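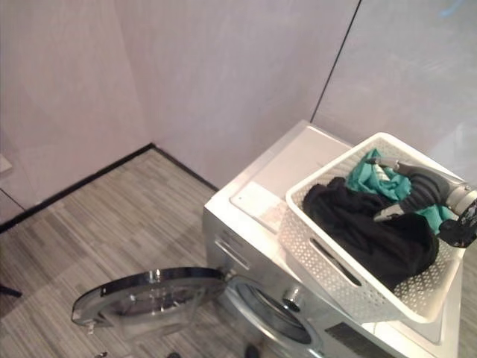

The Free Game That Wants Your Evenings

Stomeo loads in a browser tab, asks for no account and costs nothing. That's the pitch, and for the first hour it holds up. You move a small raft across a flooded map, pick up timber, bump into other people's rafts and either sink or grow. My nephew showed it to me in December, and I lost most of a night to it. I've been suspicious of it ever since.

Browser games were supposed to be finished by now. The phone took the casual players and the big launchers took everyone else. Plug-in support has been winding down for years, and whole libraries of old cartoons, shooters and dress-up games are going with it. Yet the sites that host these things keep sprouting, and they all talk the same way. Free. Instant. No download. Play at school. Reading the front page of one is like being handed the same flyer by 40 different people.

So I spent three weeks playing what these sites offered me and talking to a couple of people who make the stuff. I wanted to know who pays for a free game, and whether the players who love them are getting as good a deal as they think.

Start with the makers. Tumelo Swanepoel built the first version of Stomeo in his spare room, and he is cheerful about how rough it was. "The rafts went through each other," he told me. "People thought it was a ghost mode. I left it in for a month." He now licenses the game to Flutberg, a portal that carries it along with a great many others, and the portal runs an ad before each session and another when you sink.

You sink a lot. I asked him whether that was deliberate. He said the early sharks had been toned down after complaints, then brought back because "it got boring." He didn't say who had found it boring. I noticed that on a good run, with a big raft and a clear patch of water, I could go ten minutes without seeing an ad. On a bad run I saw one every time I blinked. Make of that what you like. Swanepoel says the two facts have no connection, and I can't prove they do.

Flutberg's pages are a lesson in how these places earn a living. The game sits in a box in the middle. Above it is a banner, beside it is a taller banner, and under it is a row of buttons that look like part of the game until you click one. One of the three buttons I tried took me to another game. The second took me to a page about browser extensions I didn't want. The third did nothing at all, and I came to think of it fondly.
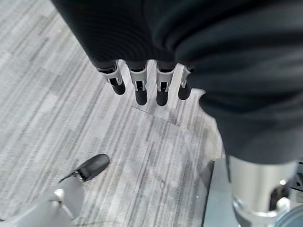
Then there is the text. Scroll down past the comments and you'll find long paragraphs, clearly written for search engines, praising titles that aren't on the page. The words "unblocked" and "free" turn up in almost every line. I read one entry for a fishing game that spent most of its length describing a car game, then closed by urging me to beat the final boss. Neither game has a boss.

Rezaul Cassim used to write those paragraphs. He worked from home for a content shop called Grernitz, and he says he was paid by the page and never asked to play anything. "They sent a title and a list of words that had to go in," he said. "If I had questions about the game, the answer was to look at the thumbnail." He lasted four months. He still plays browser games on his lunch break, mostly chess and one about stacking crates, and he goes straight to the developers' own pages to do it.

That struck me as sensible. It is also more work than most people will do. The whole appeal of these games is that they ask for nothing up front, and a kid on a library computer isn't going to hunt down the original author of a raft game. He's going to type the name into a search bar and click whatever comes up first. Quite often, what comes up first is a copy.

I found four copies of Stomeo without trying hard. One had swapped the rafts for ducks. One had kept everything, including a spelling mistake in the menu, and simply changed the logo. Swanepoel has written to some of the sites and had a reply from one, offering him a spot on its front page if he would pay for it.

The better case for the business comes from Joubert, a puzzle game that runs on a site of its own and has done so for ten years. It has no sharks and no "revive for a short video" button. You slide colored pipes until water runs from one side of the board to the other. It has one ad, a plain one, which sits at the bottom and stays put. I played it for longer than I had meant to and came away feeling fine, a feeling I hadn't had since starting this piece.

Is Joubert making anyone rich? I doubt it. The site has a donation link and a forum where the last argument was over whether level 40 can be done without the corner piece. (It can. I have tried to follow the explanation twice.) Still, it has outlived a good number of flashier rivals that had investors behind them, and its players seem to know each other by name.

Fans of the big portals will say I'm being a grump, and that a few ads are a fair price for thousands of games. Maybe so. I would find that easier to accept if the thousands were really there. I picked a page of new releases on Flutberg and played every game on it. Most were the same running game with a different animal. Two wouldn't load. One was quite good, a little thing about a lighthouse – and when I went back the next evening it had been moved off the page to make room for another running game, this time with a goat.

Swanepoel has a sequel planned, with bigger maps and a paid option that removes the ads. He hasn't settled on a price. I asked if the sharks would be the same for people who paid, and he said he'd have to look at the numbers.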